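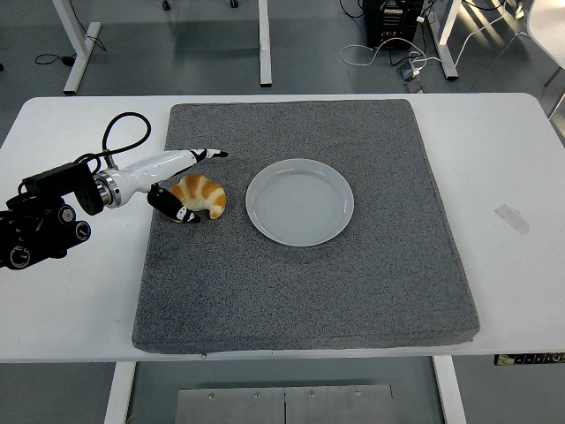 Robot Evaluation Participants Wanted: Can a Machine Do the Serving Yet?

Bonholm is recruiting adult participants for a study of household and shop-floor chores performed by two-finger robotic grippers. The question is a narrow one. Given a task that a cafe worker or a parent does without thinking, is the machine's result good enough to use, and how much human help did it need?

Food handling is the first task group. The test item is a croissant and a plain round plate, on a table with a gray speckled pad. Later groups cover folding towels, restocking a shelf and wiping a counter.
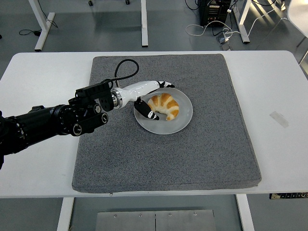 Grerora Group – Manipulation and Everyday Tasks

What you will do

Participants rate recorded attempts and then operate the arm for a short set of trials. A croissant resting on a plate with one finger of the gripper against its side is a typical starting point for a rating question: would you accept this item if it were served to you, and what would you change? Ratings are entered on a four-point scale with a comment field. No score is treated as correct.

Current position

In our November pilot, 274 of 341 attempts were rated acceptable by at least one reviewer. Agreement between reviewers was poor, especially on crushed edges and final placement. We do not regard the chore as solved – the present study is meant to measure the gap.

Who can apply

Age 18 or over. Normal or corrected vision. Able to sit at a workstation for one session of around 3 hours, breaks included. Experience in food service, retail or cleaning is preferred. Robotics experience is not required, and current robotics staff are excluded from the rating part.

Places and location

28 places are open. Sessions are held at the Badell building, ground floor. Participants are paid per session, including sessions stopped early for technical reasons.

To apply, complete the Sun intake form at the Badell front desk and list any food allergies. Applications close March 10, 2021.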